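Section 4. Recording Demonstrations in a Simulated Room

You have the Gemby software installed, your controllers are paired, and the health check is green. Now comes the fun part! In this section you'll drive a two-armed robot around a simulated home and save what you do as episodes the learner can train on.

Before you start

Pick a task from the Brulalis task list. For a first session we like "pick up from dresser" because one arm does nearly all the work and you can keep the other one parked out in the open. Read the task sentence out loud once. It gets saved with every episode, so it should say what you are really going to do.

CAUTION: Close any other Kaczorowski room before loading a new one. Two open rooms will write to the same folder, and the episodes can't be separated later.

4.1 Load the room

1. Open the Rooms tab and choose a furnished room.
2. Press Load and wait for the physics light to turn solid.
3. Select Body View. This is the view the learner gets, so it's the one you should drive from.
4. Press Shuffle to get a new layout, new wall colors and a new view tilt.

Note: Shuffle can tilt the view a lot. Give yourself a minute to move the arms before you record. Your hands catch on faster than you'd expect, and it's a great feeling when they do.

4.2 Record an episode

1. Hold both controllers level and press Sync.
2. Press Record. A short tone plays.
3. Bring the working gripper over the object in one smooth reach. If you overshoot, correct it and keep going (small corrections are wonderful training material).
4. Close the gripper, pause for a beat, then lift.
5. Press Stop when the object is clear of the surface.
6. Mark the episode Good, Fair or Discard.

CAUTION: Don't press Sync while recording. The arms will jump to match your hands, and the jump is stored as if you meant it.

Do 20 episodes, take a break, then shuffle and do 20 more. Most people settle into a rhythm quickly, and a full set of 55 fits nicely into an afternoon.

4.3 Check what you saved

Open the last episode in the Vinon viewer and play it at half speed. Look for two things: the gripper should stay in view during the grasp, and the idle arm should stay clear of the furniture. Long, thin objects deserve an extra look, as it's easy to stop just above one and believe you have it.

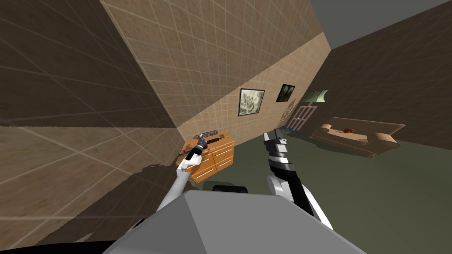

Can I keep an episode where the first grasp missed?

Keep it if you recovered and finished the task in the same recording, and mark it Fair. The learner picks up a lot from seeing how you got back on track. If you gave up partway, mark it Discard.

4.4 Export

1. Select the session and press Export.
2. Leave Include Fair Episodes turned on.
3. Choose a folder with plenty of free space.
4. Wait for the episode count to match the one in your session list.

Note: If the export stops with error 2004, the folder is read-only. Choose another one and press Export again. Your episodes are still safe in the session.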